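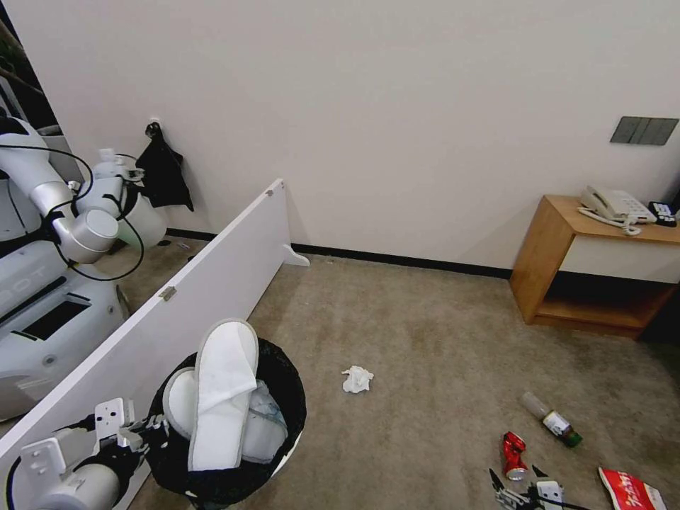

Unit 5: Reverberation and Surface Absorption in Small Rooms
Course notes, Building Acoustics. Prepared by Setsuko Maruyama; worked example by Renji Ebihara.

Reading before this unit: chapter 5 of the course text, and the notes on decibel arithmetic from January. Bring a calculator that handles logarithms.

5.1 Definitions

Reverberation time (T) is the time in seconds for the sound level in a room to fall by 60 decibels after the source stops. In a furnished room the full 60 decibel fall is rarely measurable, as the tail of the decay drops into the background noise. It is usual to measure a fall of 20 decibels and multiply the time by three. The result is written T20. The subscript refers to the range that was measured. It does not mean that the value is the time for a 20 decibel fall, and this is the most common error in the lab reports.

The absorption coefficient (a) of a surface is the fraction of incident sound energy that is not reflected. An open window has a coefficient of 1. Painted plaster is close to 0 at all frequencies of interest. The coefficient always depends on frequency, and a value quoted without one should be treated as incomplete.

5.2 The Sabine equation

T = 0.161 V / A

V is the volume of the room in cubic meters. A is the total absorption in square meters, found by multiplying the area of each surface by its coefficient and adding the products. The constant 0.161 carries units of seconds per meter and applies to air at normal room temperature.

The equation assumes a diffuse field, meaning that sound arrives at any point equally from all directions. The assumption is weakest in rooms where one pair of surfaces is much more absorbent than the others. A carpeted room with bare parallel walls is the standard case. Vertical reflections die away quickly and horizontal ones persist between the walls, so the decay curve has two slopes. Sabine will then give a value shorter than the one measured.

5.3 Worked example

A meeting room is 5 m long, 5 m wide and 2.4 m high. The walls and ceiling are painted plaster, a = 0.03 at 500 Hz. The floor is thin carpet on concrete, a = 0.10 at 500 Hz. Ignore doors and furniture.

Volume: 5 x 5 x 2.4 = 60 cubic meters
Wall area: 20 x 2.4 = 48 square meters
Absorption of walls: 48 x 0.03 = 1.44
Absorption of ceiling: 25 x 0.03 = 0.75
Absorption of floor: 25 x 0.10 = 2.50
Total A = 4.69 square meters
T = 0.161 x 60 / 4.69 = 2.06 s

Rounded to the precision of the inputs, T = 2 s. This is too long for speech. A target of 0.6 s requires A = 16.1 square meters, so 11.4 square meters must be added.

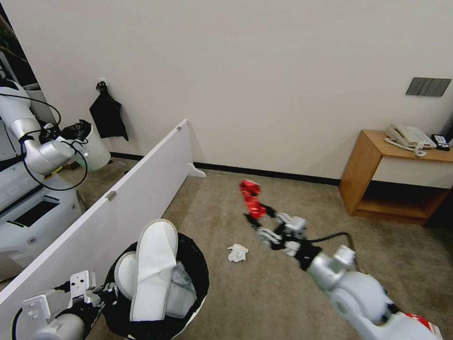 The added absorption can be placed on the ceiling, on the walls, or on both. If the whole ceiling is covered with a tile of coefficient 0.50, its absorption rises from 0.75 to 12.50 and the total becomes 16.44 square meters. The calculated time is 0.59 s. Note that the original ceiling absorption must be subtracted before the new value is added. The plaster behind the tile no longer counts as an exposed surface.

In practice the ceiling treatment alone will fall short of the prediction for the reason given in 5.2. Moving part of the material to two adjacent walls breaks up the horizontal paths and brings the measured time closer to the calculated one.

5.4 Screens and partitions

A freestanding screen affects the room in two separate ways. It adds absorption, counted on both faces if both are exposed, and it blocks the direct path between a source and a listener. A hard-faced screen does almost none of the first. Its effect on the direct path is limited by diffraction over the top edge and by reflection from the ceiling, so a screen under an untreated ceiling performs poorly.

5.5 Problems

1. Repeat the worked example at 125 Hz, using 0.02 for the carpet and 0.03 for the plaster. Comment on the change.
2. Find the ceiling coefficient needed for T = 0.8 s at 500 Hz.

Submit to Tatsuya Oshima before the lab. Show units on every line.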